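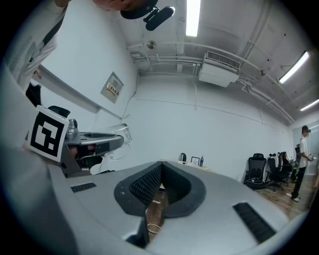 Week 4 handout: Walking meditation and the art of going nowhere

Foundations of Mindful Movement, Ultemstead evening course
Tutor: Đức Chu

Last week was sitting. Several of you wrote in your practice diaries that you would rather do almost anything else, including your tax return. I read those entries with sympathy. This week you may stand up.

1. What we mean by walking meditation

Walking meditation is paying attention to walking while you walk. That is the whole technique, and the rest of this handout is me filling the page. It appears in several Buddhist traditions under different names and at very different speeds. In some Zen halls it comes between periods of sitting and can be slow enough to make a snail look ambitious, or brisk enough to wake people up. In Theravada practice it is often done alone, up and down a set path, for as long as the sitting itself. We'll be borrowing mostly from the second, at a medium pace, in socks.

People tend to arrive with the idea that it should feel serene. It may. It may also feel like waiting for a bus that you know has been cancelled. Both are fine and both should go in the diary.

2. The basic form

Choose a stretch of floor or ground between ten and twenty paces long. A hallway will do if your family can be persuaded to use the other rooms. Stand at one end with your feet under your hips and let your arms hang, or clasp your hands in front or behind. Look at the ground a few paces ahead without studying it.

Notice that you are standing. Most of us skip this bit.

Lift one foot, move it, place it. Then the other. At the far end, stop, stand for a breath or so, turn, stand again, and walk back. The turn is where attention usually wanders off, so treat it as part of the walk and do it in small steps.

When you notice you have been planning supper, you have noticed, and you go back to the feet. There is no penalty. You don't need to return to the start of the path, though a student last August did exactly this for an entire term and became extremely fit.

3. Noting

Some teachers suggest a quiet mental word with each part of the step: "lifting, moving, placing". Others find the words get in the way. Try it both ways this week, for a full session each, before deciding which camp you belong to. If you do use the words, let them be faint, with most of your attention on the foot. Anyone who finds they are reciting "lifting, lifting, lifting" with both feet on the carpet should drop the words for a while.

At a faster pace, "left, right" is plenty.

4. Common difficulties

Wobbling. Slow walking is harder on the balance than ordinary walking, and nearly everyone sways. Shorten the step and widen the stance a little. Keep a wall within reach if you have any trouble with your balance, and speak to me about the seated version, in which the feet are lifted and placed from a chair. It is the same exercise and gets the same marks (there are no marks).

Self-consciousness. Walking slowly back and forth in a park does attract glances. You can go at normal speed and do precisely the same thing inside, and no one will be any the wiser. Dogs seem to know, however.

Boredom. Look at what it is made of. Is there a tightness somewhere, a leaning forward, a wish to check the time? Boredom examined closely is quite busy. I have had my best walks on the far side of it, and also some of my worst.

Counting steps. Please leave the step counter at home. One diary last term recorded 3,265 steps of "deep presence", and I could not help wondering who had been keeping score.

5. A word on gadgets and cushions

I am asked every year whether the Dukon meditation slippers are worth having. I own a pair. They are slippers. The Anora timer has a pleasant bell and I do use it, but so is the bell on my cooker pleasant, and I already had that.

6. Reading

Chapter 2 of the course reader, on posture, and the short extract from Tzanetos on attention in daily chores. The Tzanetos is dense in the middle — read it once quickly, go and wash up, and read it again. We'll discuss the passage on sweeping, which always starts an argument between people who sweep and people who vacuum.

7. Home practice for this week

- Walk for fifteen minutes a day on your chosen path. Two shorter walks are fine.
- On one day, walk directly before sitting. On another, walk directly after. Note any difference, or the lack of one.
- Pick one ordinary journey you make daily, such as the kettle to the table, and do it attentively every time. You will forget. Write down when you remember.
- Diary entries of three or four lines, please. One of you has been sending me essays. They are very good, and I am getting behind with them.

8. Questions to bring along

Where in the step does your attention like to rest, if anywhere? What happens to the breath when you slow down? Does the walk feel different when someone else is in the house? If a thought arrives halfway along the path, where is it by the time you turn round?

Next week we lie down for the body scan. Bring a blanket and something for under your head. Snorers will be nudged gently with a rolled-up handout, possibly this one.

712 views
2 comments
Share

Related handouts
Week 1: Why bother?
Week 2: The breath, and leaving it alone
Week 3: Sitting still and other sports
Week 5: Body scan for people who fall asleep
Notes on keeping a practice diary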